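Juvotham color names
README, rough, last touched July 12, 2025

What this is

A word list of everyday color names. What people write down when shown a color chip on a screen and given a blank box. 962 rows, one row per answer. Started as a spreadsheet for a paint shop newsletter and got out of hand.

Not a standard. Don't use it to match paint. Screens differ, people differ, my monitor is old.

Files

answers.csv - the main thing
chips.csv - hex value for every chip shown
merged.csv - answers after spelling cleanup, see below
notes.txt - mostly me arguing with myself over teal

Columns in answers.csv

chip_id - matches chips.csv
answer - exactly what was typed, lower case
round - 1 or 2
place - lavport or tikkanen
skipped - y if the box was left blank

Encoding is UTF-8. Commas inside answers are quoted. A few people typed whole sentences ("the color of my aunt's bathroom"), those are kept as is.

How it was collected

Two rounds. First one in Lavport at the library, second at the Tikkanen street fair, same chips, same order. Should of shuffled the order the second time, didn't. So expect people to get lazier toward the end, lots of plain "green" and "blue" in the last stretch.

No names, no ages, no emails. Nothing to remove if you're worried about that.

The form ran on Pluvus, which trims anything over 300 characters. Hit only the bathroom type answers as far as I can tell.

Spelling cleanup

merged.csv folds the obvious ones together. fuschia, fushia, fuchia all go to fuchsia. Turquoise had 6 spellings, all folded. Grey goes to gray. Left alone: lime vs lime green, and magenta vs hot pink. Those look like the same answer until you see where people put the line. Lime alone gets used for the yellower chips, lime green for the stronger ones. Magenta goes deep, hot pink goes bright, and there's a messy bit in between where it's anyone's guess.

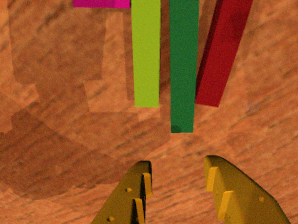 Magenta in two tones, lime green next to it. Rendered, wood background.

Background matters more than I figured. The chips in both rounds were on flat white. On a warm brown or orange ground I'd expect different words, esp. for the yellows and the pinks, but there's no data on that in this release. If you run your own round please write down what was behind the chip.

Known problems

- blank answers in round 1 are sometimes a single space and not empty. Strip before counting.
- "orange" vs "orang". Second one is a typo, missed in merged.csv, will fix
- one chip in chips.csv is listed twice with diffrent hex values. Use the first.
- browns are thin. Too few brown chips. Same for dark greens.
- English only. Some answers from Tikkanen were in other languages and got dropped before I thought about it, sorry, they're gone.

Good for

Quick look at which names people reach for. Teaching a class on surveys. Autocomplete in a drawing app, somebody already asked.

Not good for

Anything medical, color blindness stuff included. Wasn't screened for. Print work. Claims about a whole town.

Reusing it

Free to use and change, commercial is fine. Credit as "Juvotham color names" with the version date so people know which cleanup they're looking at. If you fix spellings send me the list, not the whole file, merging whole files by hand is miserable.

To do

Next version in August if the fair photos of the signup sheet are readable. Want to add a time column, shuffle the chips, more browns. Also a separate file for two-word answers (dusty rose, burnt orange, that sort of thing) as they get lost in the counts right now. Might split light/dark/pale off as its own column too, haven't decided.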